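Kosness — Manutenção de Sistemas Autónomos
2023-11-06

Iniciamos uma sequência de publicações sobre a preparação e a manutenção do Biker, o veículo autónomo de inspeção de vias operado pela Kosness. Dirige-se às equipas das oficinas, aos operadores remotos e aos municípios que nos têm colocado perguntas sobre o serviço em época de chuva.

O Biker circula a baixa velocidade em ruas residenciais e recolhe dados sobre o estado do pavimento, dos lancis e das sarjetas. Leva uma câmara frontal, duas laterais, um sensor de distância no tejadilho e uma unidade de cálculo sob o banco traseiro. O procedimento seguinte trata sobretudo da câmara frontal.

A lista de verificação em vigor tem 59 pontos. A versão anterior juntava num só ponto a limpeza do vidro, o estado da junta e o aperto do suporte, e os registos das oficinas não permitiam saber qual dos três tinha sido feito. Estão agora separados e cada um tem rubrica própria.

Começa-se com o veículo parado em piso nivelado, travão de estacionamento acionado e modo autónomo bloqueado na chave física. O bloqueio por software não substitui a chave. O técnico retira-a e guarda-a consigo até ao fim da intervenção.

Segue-se a inspeção exterior da caixa da câmara frontal. Procuram-se riscos no vidro, marcas de água seca, resíduos de insetos e qualquer sinal de humidade no interior. A lanterna deve ser apontada de lado, quase rente ao vidro; de frente, o reflexo esconde os riscos finos.

Limpeza: primeiro água desmineralizada em abundância, depois pano de microfibra limpo, num único sentido. Não se usam toalhetes com álcool. O revestimento hidrofóbico aplicado pela Sembiring perde efeito com o álcool e, uma vez danificado, tem de ser refeito em oficina.

O bico de ar que afasta as gotas do vidro trabalha a 2 bar, medidos à saída do regulador e com o compressor já estabilizado. A leitura do painel interior serve apenas de indicação. Em caso de diferença, prevalece o manómetro de oficina e regista-se o desvio na ficha.

O ângulo do bico ajusta-se com o parafuso inferior. O jato deve varrer o vidro de cima para baixo e sair pela ranhura de drenagem. Um bico demasiado levantado empurra as gotas para a zona superior, onde se acumulam junto ao aro e descem de novo com a vibração da marcha.

Importa distinguir dois problemas que chegam muitas vezes às oficinas com a mesma descrição, «imagem turva». Gotas no exterior do vidro aparecem como manchas redondas e desfocadas, mais visíveis contra o céu claro. Condensação no interior retira nitidez e contraste a toda a imagem, com limites pouco definidos.

Os dois podem ocorrer em simultâneo. Nesse caso limpa-se e seca-se o exterior, repete-se a captura de ensaio e só depois se avalia o interior. Abrir a caixa antes deste passo expõe a ótica sem necessidade e obriga a substituir a junta.
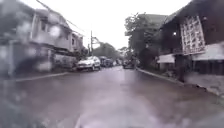
A captura de ensaio faz-se sempre em via pública e com o veículo imobilizado. O alvo de calibração da oficina é útil para a geometria, mas fica demasiado próximo para avaliar a nitidez à distância. Escolhe-se uma rua com linhas longas — lancis, postes, cabos aéreos — e guarda-se a captura na ficha do veículo.

O piso molhado merece atenção própria. O reflexo do céu na faixa de rodagem pode ser tomado pelo módulo de segmentação como marcação horizontal ou como remendo no pavimento. O Clurulen, o nosso software de percepção, tem um perfil de chuva que reduz o peso destas zonas, e esse perfil deve ser carregado antes da saída.

O perfil de chuva não corrige uma ótica suja. Pedimos que não seja usado como alternativa à limpeza. Na época passada recebemos 29 fichas em que o perfil tinha sido ativado e os pontos relativos ao vidro estavam por preencher; todas foram devolvidas às oficinas de origem.

Exposição: o céu encoberto é muito mais claro do que as fachadas e o arvoredo. A zona de medição deve ficar limitada à metade inferior da imagem. Quem deixar a medição no campo inteiro obterá lancis escuros e veículos estacionados difíceis de separar do fundo.

Quando a captura continua pouco nítida com o exterior limpo e seco, passa-se à verificação da humidade interior. O cartucho dessecante vê-se pela janela lateral da caixa. Azul, está em condições. Rosa, substitui-se. Em tons intermédios, substitui-se também.

A troca do cartucho faz-se em recinto fechado, com a caixa à temperatura ambiente. Um veículo acabado de chegar da rua espera que a caixa aqueça antes de ser aberto. Desapertam-se os quatro parafusos em cruz, retira-se a tampa na horizontal e coloca-se de imediato a proteção sobre a ótica.

A junta nova assenta a seco, sem massa nem vedante. Já encontrámos silicone aplicado por fora em caixas com entrada de água; impede a drenagem e agrava o defeito. Essas caixas seguem para a Sembiring e não voltam ao serviço na oficina local.

Depois de fechada a caixa, liga-se a resistência de aquecimento durante 10 minutos e observa-se o vidro por dentro. Se surgir névoa que não desapareça nesse período, a caixa não está estanque e o veículo fica retido. Regista-se o número do lote da junta.

Verificação do suporte: o aperto faz-se com chave dinamométrica, pela ordem gravada na placa. Uma folga pequena produz arrastamento na imagem que se confunde com desfocagem. Um ensaio simples consiste em fazer uma captura com o motor desligado e outra com o compressor em carga, e comparar as arestas dos postes mais distantes.

Se as arestas só se degradam com o compressor em carga, o problema está nos apoios de borracha. Substituem-se em conjunto, nunca um a um. A seguir repete-se a calibração geométrica, incluindo a relação entre a câmara frontal e o sensor do tejadilho.

O sensor do tejadilho limpa-se pelo mesmo método, com um cuidado adicional: a cúpula não suporta pressão lateral. A água escorre para o anel inferior, que tem dois orifícios de escoamento. Convém desobstruí-los com o arame de nylon fornecido, em especial nas ruas com muito arvoredo.

Aos operadores remotos pedimos que comuniquem a degradação da imagem logo que a detetem, com a indicação da rua e da câmara afetada. O Clurulen atribui uma nota de nitidez a cada captura, mas a nota é calculada por blocos e pode manter-se aceitável com uma mancha localizada sobre uma zona importante.

Abaixo do limiar definido na ficha, o Biker encosta em segurança e aguarda. O operador pode ordenar até duas passagens do jato de ar. Se a imagem não recuperar, o percurso termina em condução manual. As capturas feitas entretanto conservam-se, com a marca de qualidade insuficiente, e não entram no relatório entregue ao município.

Vários municípios perguntaram se as ruas nessas condições ficam por inspecionar. São reagendadas no mesmo lote, sem custo adicional, e a data de repetição consta do mapa de execução. A próxima revisão desse mapa está prevista para fevereiro.

A ficha atualizada encontra-se disponível na área reservada das oficinas. As versões impressas anteriores devem ser retiradas dos veículos. Dúvidas sobre juntas, cartuchos e revestimento são tratadas pelo balcão de peças; dúvidas sobre perfis e limiares, pela equipa do Clurulen.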